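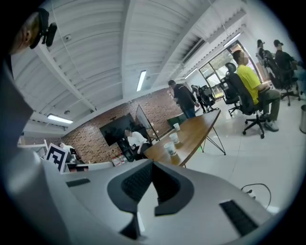
Progress report to Brerent, August
Project: Chambi (working rules for hand-held gripper recording)
Site: Ramancombe

1. Status
Draft 3 of the rules is in use at Ramancombe. Of 19 clauses, 12 are agreed and 7 remain open. The target of 3,000 accepted recordings is unchanged.

2. Agreed since the last report
Clause 4, markers. Each fiducial marker must stand upright on its own stand and must not be moved during a session. A moved marker ends the session.
Clause 6, head-worn cameras. Strap fit and lens direction are checked before the first recording and after every break.
Clause 9, bystanders. Colleagues may work in the same room. Faces are blurred before files leave the site.

3. Open
Clause 11, floor cables. Bruko has asked for a ban on cables across walkways. We propose covers where a socket cannot be reached otherwise.
Clause 12, drinks. The present text bars cups from task tables only. Whether it should cover shared tables is undecided.
Clause 15, grip pad wear. No inspection interval has been set. Pads are now logged every 50 recordings to provide a basis for one.
The other four open clauses concern file naming and storage, and await comments from Bruko.

4. Spending
Within budget. No transfer between headings is requested.

5. Next period
Issue draft 4. Repeat the operator briefing under the revised clause 6.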